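Teltarel -- Oberholzer (2024)
Forum: New Releases and Reissues
Started by pedal_steel_kev

pedal_steel_kev wrote:
Has anyone spent time with the new Teltarel record? It's been out a couple of weeks and I haven't seen a thread. Seven tracks, just under an hour, same quartet as the last one: Abelardo Espinoza on tenor and bass clarinet, Khang Trịnh on piano, Ashok Chaturvedi on bass and Abbas Hashemi on drums. The title piece takes up most of what would be side two on the vinyl.

My first impression is that it's their best and also the hardest to get into. The debut had tunes you could hum on the tram. This one has maybe two. The rest is long written sections with the improvising tucked inside, and half the time I can't tell where one stops and the other starts. I like that but I can see it putting people off.

marguerite_b wrote:
I bought it at the launch and have played it most evenings. Agree about the tunes. Disagree that it's their best. The debut sounded like four people in a room and this sounds like Espinoza's composition folder. Trịnh doesn't get a proper solo until track four, and he was the reason I started following them.

The bass clarinet playing is gorgeous, I'll give it that.

Dunc67 wrote:
Trịnh is all over track two, he's just not playing over a vamp. Listen from where the drums drop out. The left hand is the written part and the right hand is different every time they play it. I've heard them do it live twice and neither matched the record.

marguerite_b wrote:
I've listened to track two plenty, thanks. Comping behind a saxophone for nine minutes is still comping.

hallam_st wrote:
Can someone tell me about the pressing before I order? Flirlow's last couple of LPs were noisy. I sent back the Inon reissue because of a click right through the opening track, and the replacement had it too.

pedal_steel_kev wrote:
Mine's quiet. A little surface noise in the lead-in on side one and nothing after that. It's a bit warped but it tracks fine. The centre hole is tight, so don't force it.

Dunc67 wrote:
Fine here as well. It's an edition of 624, hand-numbered on the back. Mine's 67, which matches my user name, so I'm keeping it.

The download that comes with it is 24-bit and sounds more open in the low end. Chaturvedi's bass is easier to follow there, especially the bowed part that opens the title piece.

oldmatecarl wrote:
I'll be the grump. Does every jazz record need to be a suite now? It used to be that you wrote a suite once in your life when you had something enormous to say. I got through the title piece once and felt like I'd sat an exam. Hashemi is a terrific drummer and for long stretches he's asked to colour in the background.

kookaburra_ray wrote:
Carl, you said that about the last three records we've discussed.

oldmatecarl wrote:
And I was right about two of them.

kookaburra_ray wrote:
I don't hear it as grand at all, for what it's worth. The title piece is one theme, stated slowly, then taken apart. Trim the intro and it's a ballad. I think the liner notes do it a disservice by talking it up. If you skipped the notes and just put it on while making tea you'd probably enjoy it more.

For anyone who finds it heavy going I'd start with track five, then track two, and leave the title piece until last.
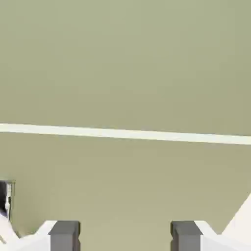 Launch gig and tour dates

marguerite_b wrote:
Splitting this off under its own heading as a few people messaged me about the launch. They played two sets, with the whole album in the second, in order. The first set was older material plus one new piece they didn't name. Kiều Tiêu sat in on violin for two numbers and for me that was the highlight of the night. She took the line Espinoza normally plays and he stayed on bass clarinet underneath. I'd happily buy a record of just that.

The sound was good near the front and boomy at the back. The piano was a proper grand, well in tune.

hallam_st wrote:
Did anyone record it?

marguerite_b wrote:
There was a desk recording, according to the bloke selling merch. No idea whether it'll come out.

pedal_steel_kev wrote:
The only other date I can find is Saturday, December 14, 2024, doors at 7, one long set this time. Tickets are cheaper in advance. After that they're off until autumn.

Dunc67 wrote:
I'll be at that one. The venue page says there are 13 seats left at the tables and the rest is standing. If your knees are like mine, book a table.

oldmatecarl wrote:
I've booked. Before anyone starts, I said I didn't like the record, I didn't say I didn't like the band. They're a different proposition live, and if Hashemi gets to stretch out I'll come back here and say so.

kookaburra_ray wrote:
Is Tiêu playing again? I'd drive down for that.

pedal_steel_kev wrote:
She's not on the listing. I've emailed the venue and will post if they reply.

hallam_st wrote:
Ordered the LP on the strength of this thread. If it clicks I'm sending it to Kev.

pedal_steel_kev wrote:
Venue got back to me. It's the quartet only, no guests confirmed. They also said the bar stops serving during the set, so get your drinks in beforehand.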